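Ticket 2787 - Bimeteo station drops off Wi-Fi every night
Status: open

Monday, first entry. OK so my Bimeteo weather station (the Raudsepp outdoor sensor plus the indoor base) keeps losing the network at 2 in the morning, and it won't come back until I pull the plug. Firmware is 343. I've rebooted everything, router included, and I moved the base closer to the hallway. No change!
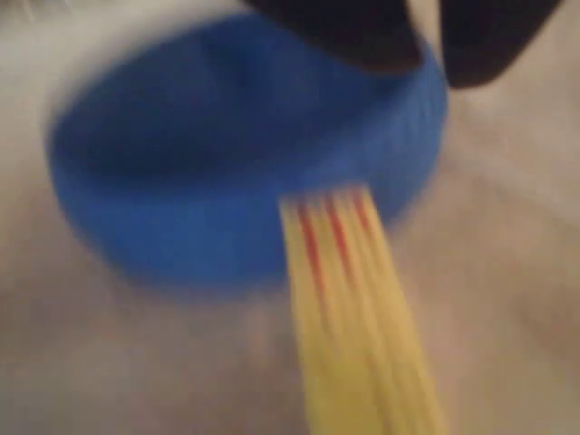 Photo: Nadège Delorme

Umesh Chaudhary from support asked me to turn off band steering on the router. Did that, and the first night was perfect, so I got all excited. Second night it dropped again, same time. The log just says "lease expired" and then nothing at all until I restart it.

He also wanted to know if the outdoor sensor keeps recording while the base is offline. It does - the readings all show up on the base screen, they just never get uploaded.

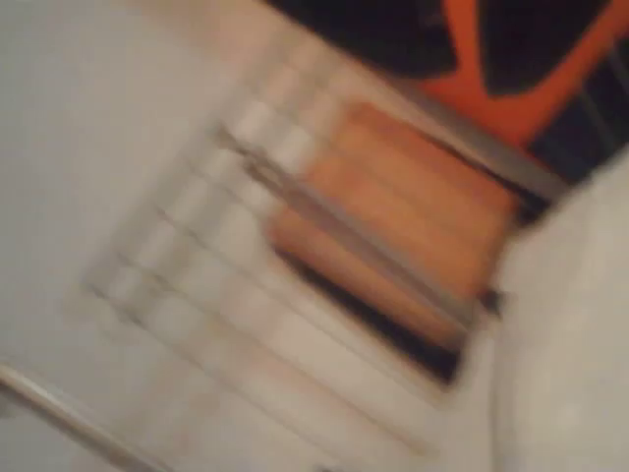
So next I gave the base a fixed address and set the upload interval to 30 minutes (it was on the default before, whatever that is). I also found an old Zeltari range extender still plugged in behind the couch, handing out addresses of its own. Oops. I'd completely forgotten about that thing. It's unplugged now.

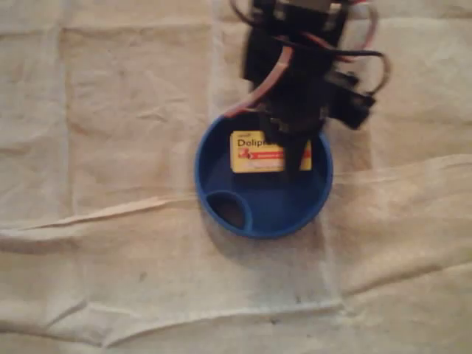
Blue container, yellow medicine box

Update: three nights with no drops. The August rainfall totals still have holes in them though, and I'd love to get those filled in from the base's memory. Umesh, is there a way to force a re-upload, or do I have to export it by hand? Please leave the ticket open until I hear back.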